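Security update issued for Rekness building controllers

Thu 27 January
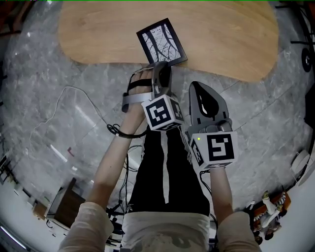

Bezerra has released firmware 2.24 for its Rekness range of heating and ventilation controllers, closing a fault in the remote login service. The fault allowed a person on the same network to reset the operator password without knowing the existing one.

It was reported to the company in December by the Stevness security office during a routine review. Models 113 and 203 are affected. Sites in the Eston district will receive the update through their usual service contract.

Operators who cannot install it at once are advised to turn off remote login and to check their access records for password changes.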